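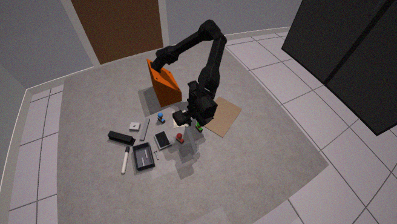
Chalerm Kongkaew will erst einmal abwarten: Ein Arm, der Kleinteile vom Teppich greife, räume noch keine Werkstatt auf.

Presse > Arbeit und Technik

Skeltau prüft Greifarm im Sortierdienst. Ab 1. Januar soll er bei Mostow Fundteile vorsortieren, höchstens 121 pro Schicht. Stellen fallen laut Firma nicht weg. Wer künftig die Fehlgriffe nachsortiert, lässt sie offen. Der Betriebsrat verlangt die Zahlen vom Dezember.

Start | Presse | Termine | Kontakt

© Skeltau, Pressestelle. Nach oben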